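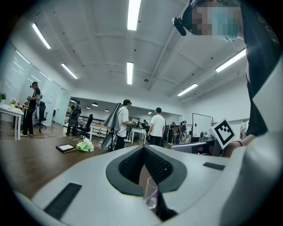
Opening, two minutes. Thank Gisela Acuña for the introduction and go straight in. The talk is about lighting rooms that people share for different kinds of work, and what we learned refitting the second floor at Irkum. Point at the ceiling on the slide. Bright tubes overhead in the working part, then a lower section of ceiling in the back, with small round pendants hanging in a row. Two kinds of light under one roof. Ask the audience which end they would pick for reading a contract, and which for a cup of tea. Take a few hands and move on.

Background. Irkum had one long room per floor and one switch by the door. Everything on or everything off. The building manager, Horacio Benítez, sent us 106 written complaints from the tenants. Most were about glare. A good number were about the room being too dark, often from people on the same floor. Read two or three out loud if there's time. The one about the sunglasses always gets a laugh.

What people asked for. They wanted dimmers. We priced dimmers for every fixture and it was too much money. Patricio Fuentealba suggested splitting the circuits first and seeing how far that went. Give him credit here, he is in the second row.

Numbers for this part. We aimed for up to 300 lux on the tables in the mixed areas, and left the option of desk lamps for anyone who wanted more. Don't get pulled into the standards question. If it comes up, say we can talk after.

Glass. Go back to the first slide and point to the left side. Frosted partitions, and the ceiling lights show in them as bright streaks. People think frosted glass takes care of reflections. It softens them, but a long tube over a long partition still gives you a long bright line, and if your chair faces the glass you look at that line all day. Our advice to clients is to turn the desks before buying anything. On the third floor we turned the desks and the complaints from that side dropped to a handful.

Pause here for water.

Pendants. Be fair about them. They look good and tenants like them in the break area. They do little for anybody working below, and they are a pain to clean. Hendriks, the contractor, wanted to hang them lower over the counter. Ermira Begović stood under the sample on a step stool holding a tray and we raised it that same afternoon. Tell that story short.

Beams and pipes. This is the part for the architects. With an open ceiling, or one broken up into panels and beams, a drawing shows you where the fixtures go but doesn't show you the shadows. Walk the room in the evening with the blinds down. Bring a sheet of white paper, hold it flat at table height and watch where it goes gray. We marked those places on the floor with tape and moved three fixtures.

Costs. Keep it brief. Splitting the circuits took 55 hours of electrician time, more than the quote. The extra went into tracing old wiring with no labels on it. Say it plainly: label your wiring.

What I'd do differently. I would have asked the evening cleaning crew earlier. They use the rooms with every light on and they knew which tubes flickered. Santino Sosa now keeps a list by the supply closet and anyone can write on it.

Questions. Likely ones are color temperature, sensors, and whether we'd work with Movum again. On sensors, the ones in the meeting rooms turn off on people who sit still, and we are still adjusting the delay. On Movum, yes, but with a longer lead time.

Handout with the floor plans is on the table by the door.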